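Rurum Automation Help > Grippers and End Effectors

Two-finger printed gripper slips on slim cans, pads or controller?

Posted by tallow_bench
July 17, 2024

I am comparing two finger sets for a dual-arm bench setup and would like a second opinion before I order more parts. Both grippers are the Bumwood pattern, printed in brown plastic, with two fingers and a tapered flat tip. The fingertips are bare plastic for now. The controller is a Sengar board running position mode, with a current limit that I set by hand.

The test object is a slim drink can, full, standing on a textured blue surface. One arm picks it up near the base and lifts, the other arm is supposed to take it near the rim. I ran 400 handoffs with the short fingers and 600 with the long ones. The short set drops the can rarely. The long set lets it rotate in the grip, mostly while the second arm is still on its way in.

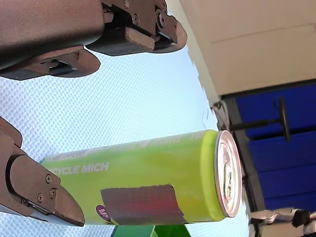 Vol. 6, No. 3, p. 41

The screws on the fingertip are tight and I have checked them twice. My first guess was flex at the knuckle joint, so I raised the current limit in steps. At the higher settings the full cans held better, but empty ones started to dent, and I need one setting for both. The command rate did not change anything that I could see in the log.

What I would like to know is whether I should fix this with rubber pads, with a different tip shape, or in the controller. The wrist cameras are fixed in place and I would prefer not to move them, as I would have to calibrate both arms again.

Posted by mill_and_shim

Pads first. A flat hard tip on a round can gives you a line of contact along the can if you are lucky, and two small spots if the tip is tilted even slightly. There is very little to resist rotation in either case. A longer finger makes the tilt worse for the same play at the joint, and that would fit what you see between your two sets.

What I run on a similar gripper:

Silicone sheet, 2 mm, soft grade, glued to the tip with contact adhesive. Sand the plastic before gluing. Wipe the cans before each run, because any film on the metal will spoil the comparison.

Change the pads on a schedule. Mine go at 1,000 cycles. They still look fine at that point, but the slip rate has already started to climb. At 2,000 they are shiny and you may as well be back on bare plastic.

Recheck your finger opening after the pads go on. You lose twice the pad thickness, and the approach has to be reset or the tip will push the can over on the way in. Do this before touching the current limit again.

I would also log the grip position at the moment of contact, separately for each finger set. If the long fingers report a smaller gap than the short ones on the same can at the same current, the difference is flex, and you can put a number on it with no extra hardware.

Posted by cikville_lab2

we had this, turned out one screw hole was stripped. it felt tight but it wasn't. take the tip off and look

also do you really need the long fingers

Posted by ohm_sweet_ohm

I agree with the pads but would not leave the controller alone. Position mode with a current cap is a poor match for an object that may be full or empty. The motor drives toward the target until it reaches the cap, so the cap ends up setting your grip force for everything.

If the Sengar firmware you have offers current mode, close in position mode until contact and then switch to a fixed low current. Store two values, full and empty, and pick between them from the load on the shoulder joint in the first centimeter of lift. The reading is noisy on small arms, but the gap between a full can and an empty one is large enough.

On tip shape, a shallow V groove works well for cans and badly for nearly everything else. We printed a set in October and took them off when the next job was flat boxes.

Posted by tallow_bench

Took the tips off, all of the holes are good. Silicone sheet is on order. The long fingers are needed for reach into a bin later on, so they stay. I will run the same 600 with pads and post the log in this thread.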